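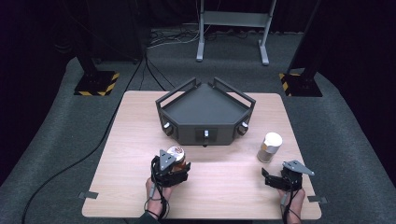 Minutes of the Handling Cell Safety and Faults Meeting

December 24, 2022
Minutes by the recording secretary, Tiratura project office

Present: cell operations, controls, mechanical, data, site safety.
Apologies: purchasing.

1. Minutes of the previous meeting

Accepted with one correction. Under item 4, the spare finger set was recorded as delivered. It was on order at that time and has been received since. The October action on relabeling the power supplies is closed.

2. Fault on the left hand-held gripper

Operations reported that the left unit failed to release a can during a session on the tabletop task. The operator opened the hand control fully and the fingers stayed closed. The can was one of the short round ones. The operator waited, tried the control again, then pulled the can free with the other hand. The fingers opened without warning about one second later. There was no injury. The can was dented and has been taken out of the set.

Data confirmed that the log shows the open command arriving at the gripper controller on both attempts. Position feedback did not change after either one. The controller raised no error. Motor current rose to the limit and stayed there until the can was removed.

Controls gave two possible causes:

a) Stiction in the finger linkage after a long hold at full closing force. The hold before the fault lasted 27 seconds. Normal holds on this task are much shorter.

b) A fault in the cable to the gripper, with the supply voltage dropping when the motor tried to reverse. The cables run down past the operator's hand and are flexed each time the wrist turns.

Mechanical considered (a) more likely and asked for the linkage to be stripped before anyone replaced parts. Controls did not agree. The voltage trace for that session was saved at a low rate and cannot settle the question. It was agreed to test for both.

The right unit has shown no fault. It has the same firmware and the same linkage, but was rebuilt by Vustine after the summer and has fewer hours on it. Operations asked whether the two units could be swapped between hands as a check. Mechanical said no, as the finger pads are now worn to suit each side and the calibration would have to be repeated.

3. Missing error from the controller

Treated as a separate matter from the jam. A gripper that is told to open and does not move should report it. At present the Stoditz controller checks for a stall only while closing. Controls will add the same check on opening, with a tone the operator can hear. Site safety asked for the tone to be different from the one used at the end of a recording. Agreed.

The time limit for the new check was discussed at length. Controls proposed 3 seconds. Operations said this was too long for a person standing with a hand near the fingers. Controls will try a shorter limit on the bench and report false alarms.

4. Freeing a jammed gripper

The present instruction says only "release the object." This was judged unsafe in view of item 2, where the fingers moved while the operator's free hand was close to them. The instruction is replaced with the following, effective at once:

- Stop moving. Keep both hands on the grippers.
- Call the jam out loud. The second person presses the stop and confirms that power to both units is off.
- Set the jammed unit down on the tabletop with the object still in it.
- Do not pull on the object. Back the linkage off with the hex key kept at the operator desk.
- Log the jam before restarting, even if it clears by itself.

Operations noted that single-person sessions are still being run in the evening. These are suspended until the new stall check is in use.

5. Cables on the floor

Site safety raised the long cable lying across the carpet on the left of the work area and the tangle beside the gray stand at the back. The stand bases at the rear have hazard tape on their plates. The cables have no marking of any kind. An operator who steps back while watching the tabletop has no view of them.

Mechanical offered a low cable cover for the left run. The tangle is to be sorted and tied to the stand. Data asked for notice before anything at the back is moved. If a stand is bumped, the calibration has to be redone and the morning is lost.

6. Session count and effect on the schedule

Of the sessions planned for the Maihi delivery, 20 remain. Six recorded before the fault include holds of similar length and will be checked for slow release. If the finger motion is late by more than the agreed tolerance they will be recorded again. Data could not say yet how many that would be. The delivery date stands for now.

7. Actions

Mechanical: strip and inspect the left linkage; photograph wear before cleaning. Fit the cable cover.
Controls: log supply voltage at the full rate. Flex test on the left cable. Stall check on opening, with tone.
Data: review the six sessions. Tell operations which cans were used.
Operations: post the new jam instruction at the desk. Remove the old copy from the binder.
Site safety: enter the event as a near miss. Inspect the floor once the cables are tied.

8. Other business

Operations asked for a second hex key. Agreed.

The next meeting will be called when the linkage inspection is complete. The left unit stays out of use until then.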